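Crowd Rules Written After the Fact

Thursday, February 14, 2019

The Lundgren assembly ordinance is up for renewal, and the debate has settled on the wrong clause. Most of the argument concerns the permit fee. The clause that deserves attention is section 16, which lets the police commander on duty declare a permitted march unlawful and order it to disperse.

Section 16 sets no test. It does not require that a crime be in progress, that a warning be audible, or that an exit route be open when the order is given. At the September march on Skirance Avenue, the order was read once from the north end of a column that stretched over several blocks. Police detained 622 people. Many of them have said in sworn statements that they heard nothing.

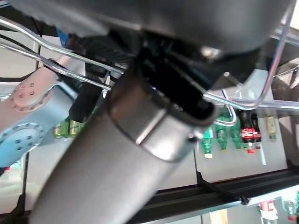

What the clause should say

A workable rule would have three parts. The order must be repeated at fixed intervals and from more than one point. Marchers must be given 30 minutes to leave. The commander must record the reason in writing before the order is read, with the time noted.

The objection is that officers need room to react. They would keep it. State law already permits the arrest of any person who commits violence, with or without a dispersal order. Section 16 adds only the power to arrest those who have committed none.
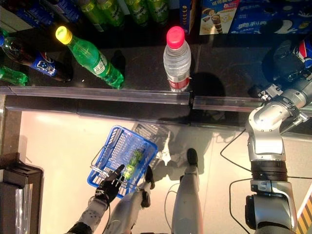
The city's own review ran to 2990 pages, most of them radio logs. It found that the closing of Linum Bridge left the southern half of the column with one way out, through a police line. The review calls this a planning error. It makes no recommendation on section 16, and the draft now before the council carries the old wording over unchanged.

The council should strike the clause or define it. If neither can be done before the vote, a short extension of the present ordinance, with section 16 suspended, would cost the city very little.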